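A Day at the Steltero Lab: Folding Laundry the Long Way
Posted 12/20/18

I have been to enough robot demos to know where to stand. You stand near the person with the laptop, away from the snacks, and you watch what happens between the tries. So when Steltero opened its doors for a day to show off a project called Patine, I took the early train and brought a notebook.

The building is an old print shop. Downstairs they have the arms. Upstairs is a slide room with bad chairs, and that is where they kept us for the first hour. The pitch was simple enough. Teaching a robot to handle clothes is slow if you have to steer the robot itself through every move. Patine skips that part. A person picks up a gripper by the handle, with a camera on it, and does the chore by hand. The recordings go into a training program called Sinard, and Sinard is supposed to turn them into something an arm can do by itself.

The number on the slide was 315 recordings of jacket folding, gathered in 16 homes. I asked how many had been thrown out before they got to 315. The presenter said that figure would be in the write-up. It wasn't in the handout.

What the recordings look like

They did let us look through the material on a monitor, and this was the best part of the morning. I had expected a tidy table with one shirt on it. The homes are real bedrooms, with things left on the bed, and a puffer jacket is a mean choice for a test. It is shiny, it is black all over, and it doesn't hold a crease. I can't fold mine well and I've owned it for years.
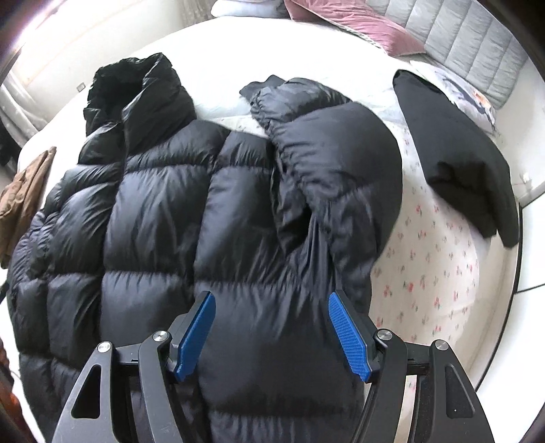

The training claim

After lunch came the claim I had traveled for. The team says a policy trained on hand-held recordings does as well as one trained by steering the arm directly, and that the recordings take far less time to gather. They had a bar chart. Both bars were tall and nearly the same height.

My trouble with the chart was the test behind it. Each method got 300 tries, which sounds generous, but they were spread over only 4 jackets, and all the tries took place on the same bench downstairs. The recordings came from bedrooms and the scoring was done in a lab. If the point of going into homes is that homes are messy, I'd like to see the arm sent into one. I said so. The answer was that moving the arm is hard, and I believe it, but then the chart should say "on our bench" in letters as big as the rest.

A "success" was also a loose thing. The jacket had to end up inside a taped rectangle. It could be a lump in there and still pass. Someone in the row behind me asked whether a lump counted and got a yes, with a laugh. The chart looked different to me after that.

I do think the gripper itself is the strong piece of the work. The person holding it can bear down on the cloth, get a fold of down jacket between the two blue pads, and feel through the handle how the stuff pushes back. Steering an arm from a desk gives you none of that.

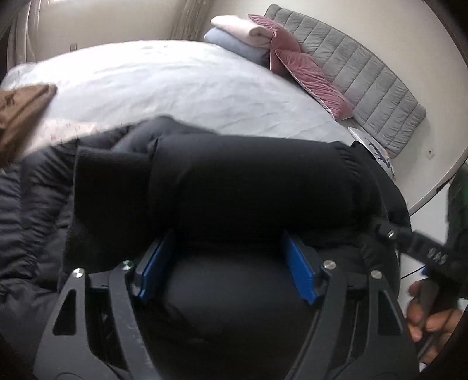
Whether the feel of it makes its way into the training is another matter. Sinard gets the video and the width of the grip. It gets nothing about force. So the person knows how hard they are pressing and the program has to guess from how the fabric looks, and black nylon doesn't give it much to go on. I asked if they planned to add a force sensor. They have talked about it. It would make the tool heavier, and the people doing the recording already complain about their wrists by the end of a session.

The live demo ran at three o'clock. The arm uses a second program, Amin, to decide when a fold is done and the next one should start. On the first try it grabbed a sleeve, brought it over, and stopped. Amin had decided the job was finished. On the second try it got both sleeves in and turned the bottom up, a bit crooked, and people clapped. There was no third try, though we were told there was time for one and I would have stayed for it.

If you want to go, there will be another open day in July. Entry is free and you have to sign up ahead. The parking lot is small and the café across the street closes at two. Ask to see the raw recordings, including the bad ones if they'll show you, and ask what the arm does with a jacket it hasn't met before. I asked that last one on my way out and was told to come back in July.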